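Chapter 4
Friction: Why Things Stick, Slip, and Squeak

I learned most of what I know about friction from a drawer. It was in the kitchen of the first apartment I rented, in Sullholm, and it would not open in August. In January it slid out so easily that I once pulled it clean off its runners and got forks all over my feet. Same drawer, same forks, same me doing the pulling. I was studying physics at the time (well, I was enrolled in it) and it never crossed my mind that the drawer had anything to do with my homework. The homework had blocks on ramps. The blocks never swelled up in the humidity and they certainly never had forks in them.

So I want to start this chapter with the drawer, and we'll get to the blocks and ramps in Section 4.2, when you'll have something to hang them on.

Friction is the force that resists two surfaces sliding past each other. You met forces in Chapter 2 and you already know how to draw one as an arrow. The friction arrow always runs along the surface where two things touch, and it points against the sliding, or against the sliding that would happen if friction weren't there. Read that last part again, please. A parked car on a hill isn't sliding anywhere, and friction is still working on it the whole night long.

We call that second kind static friction, and the kind that acts during sliding is kinetic friction. You can feel the difference between them with a heavy box on a bare floor. Lean on it a little and nothing happens. Lean harder, still nothing. Then it lets go all at once and you stumble forward, and now it takes less of a shove to keep the box moving than it took to start it. Every mover knows this. When I helped my sister move to Prekarthorpe we had a bookcase that took two of us to get going and one of us to keep going, and if we stopped to argue about which wall it belonged on (we did, a lot) we had to start it all over again.

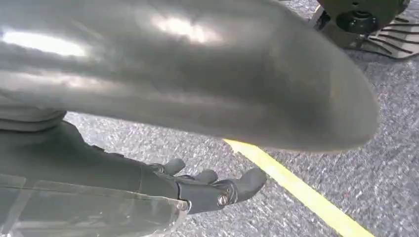

Now, ask people what causes friction and most of them will say roughness. Bumps catching on bumps. It's a decent first answer and it explains sandpaper pretty well, but it gets you into trouble fast. If roughness were the whole story, you could polish two surfaces until the friction disappeared. Try it with very clean, very flat pieces of metal and the friction can go up! Make them flat enough and clean enough, and take the air away, and they can grab each other so hard that they weld together with no heat at all.

What's going on is that even a surface that looks like a mirror is hilly if you zoom in far enough. Set one on top of another and they touch only at the tips of the highest hills. The real area of contact is a tiny part of what your eye tells you. At those tips, though, the atoms get close enough to pull on each other, and you get thousands of little bonds. To slide the surfaces you have to keep breaking them while new ones form. Push the surfaces together harder and the tips squash, more area touches, and friction goes up. That's the idea behind the equation you'll use for most of this chapter:

friction = μ × N

N is the normal force, the one pressing the surfaces together. The Greek letter μ (say "mew") is the coefficient of friction, and it's a number that depends on the two materials. It takes two. People write to me asking for the coefficient of rubber, and I have to write back and say rubber on what?

Let's put some numbers in. Say a crate presses down on a warehouse floor with a force of 2000 newtons, and the coefficient of static friction between crate and floor is 0.5. The most that static friction can push back with is 0.5 × 2000, or 1000 newtons. Push sideways with 59 newtons and friction answers with exactly 59, and the crate stays put. Students love to write 1000 there. Please don't! The 1000 is a limit. Static friction gives only as much as it needs to, right up until it can't give any more.

You may have noticed that the size of the bottom of the crate isn't in the equation anywhere. Tip the crate onto its narrow end and, as long as it doesn't fall over, you get the same answer. This bothered me for a whole semester. Think about the hilltops again, and see if you can work out why before we come back to it in Section 4.3.

One warning before you go on. The equation is a rule of thumb, a very good one for dry, hard things like wood and steel and brick. It does a poor job with sticky tape, with soft rubber, and with anything oily. My drawer would give it fits too. Damp wood swells, the sides of the drawer press harder on the frame, N goes up, and there you are in August with no forks. I rubbed a candle stub along the runners in the end and it worked fine until I moved out.

Before you read Section 4.1

Find a hardcover book, a coin, and an eraser. Lay the coin and the eraser side by side on the cover and slowly raise one edge of the book. Write down which one slides first. Then hold the coin down lightly with a fingertip and drag it across the cover, and do it again pressing harder. Keep your notes, as you'll need them for Problem 2 at the end of the chapter.

Words to watch for: normal force, static friction, kinetic friction, coefficient of friction, lubricant.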